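**Notes for the talk — keep it slow, you always rush the start**

Hello and thank you for having me, and for coming out on a dark December evening when there must be soup at home. Thank Hrefna for the introduction (she will have been too kind).

My subject is housework and time — who does it, and when we stopped talking about it. Begin with my grandmother's washing day, the copper and the mangle, then the aunt who ironed tea towels. Pause. Let people remember their own.

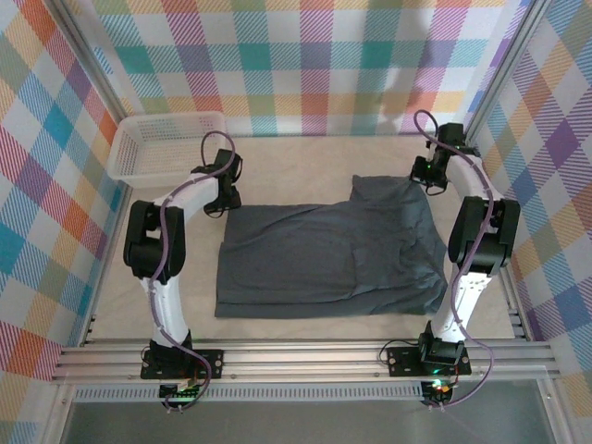
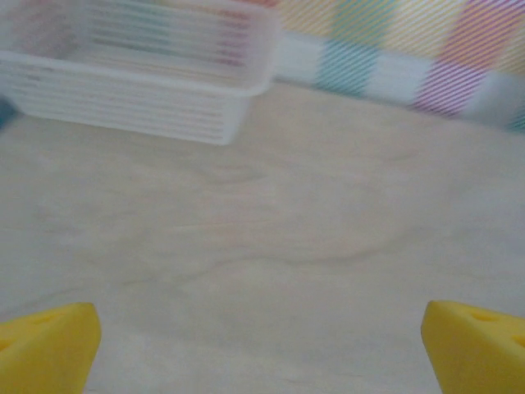
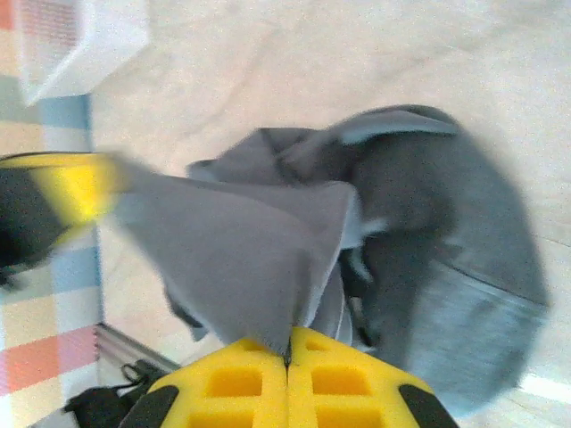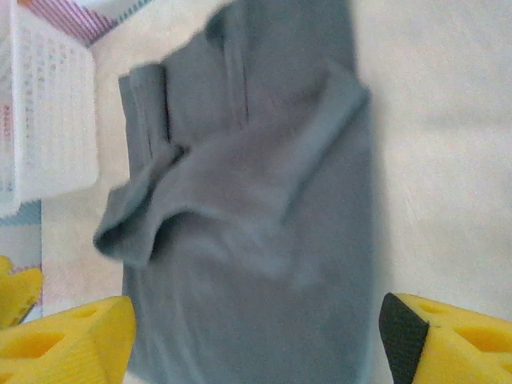
*Last of the four: grey T-shirt, folded lengthwise.*

Ask for hands: who was taught to fold by somebody, and who just picked it up? Wait for the chatter to settle, it takes longer than you think.

Then the diary pages Nanna Thorlacius lent me. Read the one with 90 minutes of mending after supper, all of it written down as "rest". Don't hurry on from that word.

If there's time, Troels's story about the shared laundry room at Skundwood. If not, go straight to questions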